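Wivine notebook, sorting tray pages
December, entry by Aarne Väisänen

Back on the red tray after Pirjo's note about the blue one warping. I don't believe the blue one warps. I put a straightedge on it before lunch and found nothing, but it has gone to the shelf and I'm not fetching it down again to win an argument.

Plan as written on the board: one tray, one set of odds and ends, see whether the ribbed floor stops things from wandering when the tray gets carried or nudged. The set is the two big push buttons, the toy banana and the short piece of cord. Hebden's leaflet says the diamond pattern "holds everyday items in place." Everyday items is doing a lot of work there. A button with a flat base would stay put on a dinner plate.

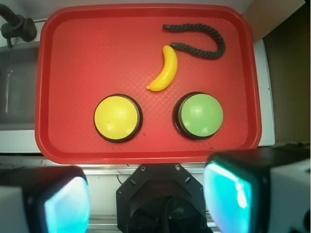
Red tray, full set. Yellow button left, green button right, banana between and above, cord top right.

The buttons are boring, and I mean that as a compliment. Both have a wide enough foot that I can't say the floor pattern does anything for them. The banana is the one to watch. It touches down along a thin line and rocks, and whether it rocks less here than on bare counter I could not tell you. Pirjo says clearly less. She was also the one who ordered the trays, for what that's worth.

We have 13 of these now, from Drikcombe. Still no lids.

The cord bothers me more. It keeps whatever bend it was last given, so "did it move" depends on who put it down and how hard they pressed. I tried straightening it overnight under the Laditz catalog (600 pages, finally useful) and it was curled again by the time I had made coffee. The ends are letting go too. Pirjo wants to melt them. I'd sooner whip them with thread, as a melted blob would give the thing a hard foot and then we'd be testing the blob.

Took the buttons and banana off to look at the cord, folded back on itself. 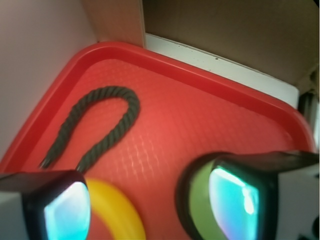 Things I'd want before anyone writes "works"

- A mark on the tray floor for each piece. Pencil doesn't take on the plastic. Tape would cover the pattern, and the pattern is the whole question.
- The same tilt every time. My hand is not the same tilt every time.
- A smooth tray of the same size. Without one we are only admiring a tray.
- A wipe-down between goes. The pattern collects crumbs of who knows what, and grit under a button base would change how it sits.

Also the counter. With the tray set at an angle and one corner out over the little gray sink, it is not lying on the same support all along, and I'd expect a bump at that corner to shake the pieces more. Pirjo thinks the overhang makes no difference. Maybe. I'd like it squared up anyway, or else left crooked on purpose every single time and written down.

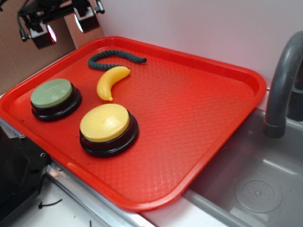 Pirjo Saarinen read this over and says I am asking for a laboratory when the question was only whether the tray is good enough to keep small stuff from sliding about on the way to the cupboard, and that she has carried it there and back plenty of times without losing a button. She would buy more tomorrow.

Fine. That is a carrying test and I'll log it as one, under her initials. My objection stands for the banana and the cord.

Left to do: thread for the cord ends, ask Drikcombe about a smooth tray, find out who has the good sponge.

Wivine workshop, room 429 – please don't copy pages out of this book without asking – back to top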